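Mirnus Build Log: Vanity Trials
20/08/2022

The Mirnus build has moved from the workshop to the bathroom at home. The present task is wiping a marble countertop with a folded cloth, the right gripper working and the left held clear.

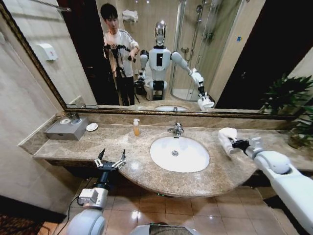

Kiran Grewal wrote to ask whether the wrist could keep even pressure along a curved edge. It cannot yet do so reliably. The grip setting was lowered after 16 trials.

The sink is treated as a separate routine, with the cloth held at the basin.

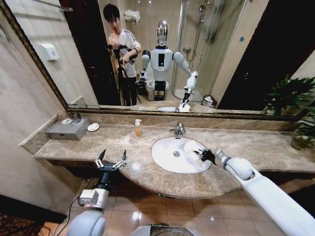
Remaining Work

The left arm cable requires a shorter route.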